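September, afternoon, back kitchen

Finally got to the bowls! Revathi has been after me to pick one for the lunch service ever since the last lot went soft under her lentil soup, so I cleared the long table, dug out the fruit-and-flower oilcloth (wipes down in a second, and I'm fond of the tomatoes) and unpacked the Jalico samples. They're the beige molded pulp kind, round, with a wide flat rim. I like the rim a lot. Carrying soup across a room in something with no edge to hold is how I ruined my good shoes last winter.

Plan is the same as for the Nundent ones: fill, wait 40 minutes, lift by the rim, see how the base feels. Then again at 75 with a fresh bowl. Carrots first, soup after that if Birger brings the stock he promised.

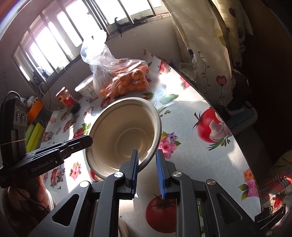

Jalico bowl on the oilcloth, bagged carrots at the back.

Things I want to remember for next time. The rings in the bottom might hold little puddles of dressing, so try something oily as well as the soup. Also the table gets a ton of sun at this hour and I don't want that messing with the waiting times, so maybe move down to the other end, or start in the morning (Embla says mornings are fine with her as long as we're out before the bread goes in).

Price list says 1799 for the small carton, no idea yet if that includes delivery. Torbjørn, if you read this before I catch you, can you ask them? And please leave the carrots alone, they're for the test!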